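Sekent Maple Work Board, Large

The Sekent board is a flat wooden top for benches that already have a perforated surface. It gives you a smooth, pale area to sort, sand, glue or assemble on, and it comes off again when you need the holes underneath. Each board is made up by Selholm from maple planks laid side by side, then oiled once before packing. Boards ordered in March ship with the older oil – the finish is slightly more yellow.

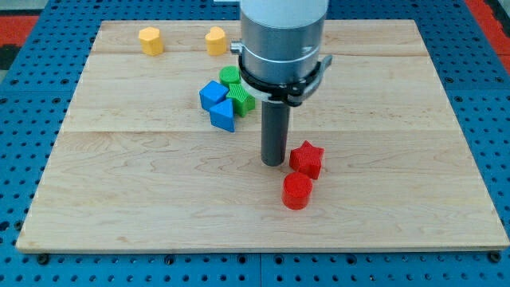
Maple varies from plank to plank, and we do not grade it for color. Expect a little swirl in the grain and the odd darker streak, as on the board shown with the colored plastic blocks. The seams between planks stay faintly visible after oiling. They are not a fault and we cannot accept returns for them.

Load limit: 40 kg, spread evenly
Bolts: not included, order separately
Care: damp cloth, re-oil after some 500 hours of use
Warranty: 10 years on glued seams
Price: 92 euros, tax included

Extra oil is sold under the Zustley name in small cans. For boards cut to another size, write to Vilja Keskinen in the workshop and include a sketch with the hole spacing of your bench. Cut boards cannot be returned.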